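Workshop Notebook: Small Peripherals
August, 9:40 a.m. Entered by the bench desk, Skála workshop

The transparent mouse was returned to the round table for the second part of the surface review. The mint-green mat with the scalloped outline remains the reference surface for this part. Tracking on the Urnel cloth will be entered separately.

Shell clarity was graded 94 on the Welance card, against a minimum of 80. The receiver is to be kept inside the mouse between sessions.
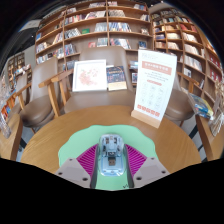

Flilar replied that the clear shell should be wiped with a dry cloth only, and that its own units had begun to haze after 50 cleanings with spray. The bench has adopted the dry cloth for all clear shells.

Open items: 2. The click force readings are to be repeated, and the mat is to be measured for thickness at the center and at one scallop.

Last updated: August, 4:15 p.m.
Filed under: Bench Notes, Input Devices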